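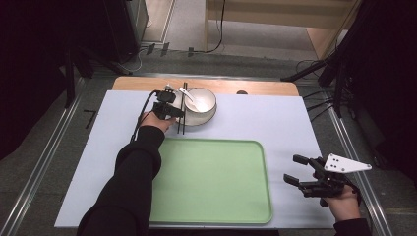

p. 9

Food, Table & Household, notes for the second half
F. Cârstea
posted March 25, 2020, read before we meet online. Slides to follow when I get the upload to work

Topic: who eats from what. Shared dish vs. own dish. Why the individual place setting took so long and why it's not the "natural" end point.

Recap from last time
- Meal = timetable + seating + stuff. We did timetable and seating. Now stuff.
- Don't confuse "what people owned" with "what people used on a normal evening." Inventories tell you the first. Almost nothing tells you the second.
- The word "table" itself. Boards on trestles, put up and taken down. A table that stays in one place is a later habit in a lot of ordinary houses.

1. The common dish
Most of European history, most people: one pot, one dish in the middle, everybody reaches. Bread as plate, spoon, napkin. Trencher = thick slice of stale bread, later a square of wood. Two people to a trencher was normal, and sharing one was a social fact, you knew who your trencher partner was. Same for cups. One cup going around.

Manners books are all about the reach. Don't put back what you've bitten. Don't dig for the good piece. Wipe before you drink. Read them backwards: a rule is there since people were doing the thing. (Be careful with this, it works maybe half the time. Some rules get copied from book to book for generations and tell you nothing about actual tables.)

Spoon: old, personal, carried around. Knife: same. Fork: late, laughed at for a long time, comes in from the south. We are NOT doing a whole session on the fork, everybody does the fork.

2. Bowls and chopsticks
The other big family. China first, then Korea, Japan, Vietnam, each doing it differently. Please stop writing "Asian dining" in your response papers.

- Chopsticks start out mostly as a kitchen tool, reaching into hot pots. Spoon was the main eating tool for grain for a long stretch. Chopsticks take over as foods and cooking change: noodles, small cut pieces, stickier rice.
- Cutting gets done in the kitchen. So no knife needed at the table. Compare to carving in Europe, where cutting the meat in front of guests is a show of rank.
- Korea keeps spoon + chopsticks as a set, spoon for rice and soup. Metal common. Bowl stays on the table.
- Japan: bowl gets picked up. Spoon mostly drops out, you drink from the rim. Own chopsticks, own rice bowl, often within the family too.
- China: shared dishes in the middle, own small bowl. So it's shared AND individual at once. This breaks the simple story (common dish, then progress, then everybody has a plate). Good exam material, hint.

Trays. The small individual tray-table in Japan, one per person, carried in from the kitchen. Position of each dish on it matters. When the low shared family table comes in (modern period!!) people move FROM individual settings TO a shared surface. Opposite direction from Europe. Underline this.

3. The saucer, short detour
Early tea bowls in Europe have no handle. Saucer under it, hot tea gets poured off into the saucer to cool and drunk from there. Perfectly polite, then not polite, then something your grandfather did. Object stays, use goes. Now it catches drips and holds the spoon. Term for this in Woltel is "residual ware," I don't love it but use it if you want.

4. Case: the Mostyn inventory
Handout B. Farm household, middling, not poor. What to notice:
- lots of pewter listed by weight, not by piece. It's savings, basically. You could melt it or sell it.
- wooden dishes lumped together as "treen and other small things." The stuff they ate off every day gets one line.
- 310 lines in the full inventory, kitchen and hall together take up very few of them. Brewing gear gets more space than eating gear
- no chairs in the hall except one. Whose? Go back to the seating notes.

Compare w/ the Rerbridge list, same county, two generations on. Plates now described by color. Earthenware gets it's own heading. Somebody has a "sett." That word is the thing to watch. A set means you expect a number of people, all eating the same way, at the same time, off things that match. Guests imagined in advance.

Question for discussion: does matching crockery make people equal at table or does it just move the ranking somewhere else (who's served first, who sits where, who is in the kitchen not sitting at all)?

5. Price
Cheap ceramics change everything and they do it fast. Transfer printing, molds, canals, then rail. A dropped plate stops being a disaster. Once it's cheap you can own more than you use, and then you need somewhere to put it, so: the dresser, the cupboard with glass doors. Storage as display. Medon has a good chapter on cupboards, pp. 200 and following, scan is in the folder, sorry it's crooked.

Reading for next time
- Medon, cupboards chapter
- Handout B, both lists, with a pencil
- call no. 2376 if you still have library access, otherwise skip, will not be tested

Response paper: one page. Pick one object from your own kitchen. Who uses it, who washes it, where does it live, would it show up in an inventory. Don't tell me the history of it from the internet. Tell me what happens to it in a week.

Papers by email, put your name IN the file please. Anyone who took an incomplete has until August, write me seperately.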